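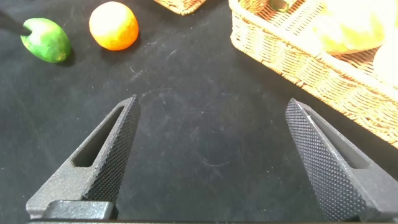 My aunt Oana Crăciun left me the shop in September, along with the keys, a cat who wanted nothing to do with me, and a shoebox full of receipts going back further than I do. The shop is called Voicu, after the man who had it before her, and it sells (or sold, I was still working out the tense) fruit and the baskets to put it in. She always did her display on black cloth. Other people like a nice gingham, she'd say, but black makes fruit look expensive! So there I was on my first morning, with woven baskets and fruit scattered over the far half of the table and a whole lot of black cloth still to fill, and all I could look at were the scuffs. Pale streaks, dusty marks, and one faint curved one, nearly a circle, as if somebody had pressed a ring into the fabric and walked off.

I brushed at it with my sleeve. I tried a damp sponge, then the sticky roller I use on my coat. The circle stayed right where it was.

"That's where the bell goes," said the woman in the doorway. She had a green raincoat and a shopping bag that said Maritier on it, and she came in like she had been coming in for years, so I guess she had.

"What bell?"

"Oana's bell. You ring it when you want to pay." She looked at the table, then at me. "You're the niece. You've got it all bunched up at the back."

I told her I was getting to that. She bought two pears and gave me the exact change, 60 cents short of what I asked for, and when I mentioned it she said that was the Prukari Street price and it always had been. I didn't argue. I don't know what the Prukari Street price is. I still don't, but I charge it to everybody on Prukari Street now.

After she left I went looking for the bell. I went through the drawers and the cabinet under the sink, and I moved the ladder and looked behind that. I found 50 paper bags from some place called Buvby, a single glove, and a letter my aunt had started to my mother and given up on after the word "Listen." I sat on the step stool with that one for a good while. They hadn't talked since I was in middle school - something about a car, or about what somebody said while they were both in the car. My mother tells it differently depending on who's at dinner.

The cat watched me from the windowsill the whole time. I asked him where the bell was and he went to sleep.
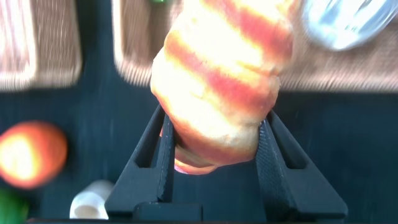
My aunt had rules for apples, and they were in the shoebox too, on the back of a phone bill. Never wash them on the table. Never stack them more than two deep. Turn the best side out, and if there isn't a best side, sell it to a relative. I cleared some space near the wooden boards and practiced. The one I liked best wasn't even a proper apple shape, more of a lumpy thing with a waist in the middle, striped red and pale yellow, and where the light hit it hard the yellow went almost white. I couldn't find its best side. I kept it for my mother.

She came by at 6, which I hadn't expected, since on the phone she'd said she would rather eat the cat. She stood just inside the door with her purse held in front of her. I watched her look at the shelves, the price cards in her sister's handwriting, the step stool.

"She still has that awful cloth," she said.

"It makes the fruit look expensive."

"Who told you that?" And then she laughed, kind of, and put her purse down on the counter. "I told her that. I was nineteen."

I gave her the apple. She turned it over a couple of times, same as I had, and asked me what I was selling it for, and I said it was for relatives only. Then she reached into her coat pocket and took out a little brass bell with a dent in the rim.

"I took it," she said. "When we had the fight. I just picked it up and left."

She set it down on the circle and moved it a hair to the left until it sat right. Then she rang it, and waited, and it took me a second to understand that she wanted to pay.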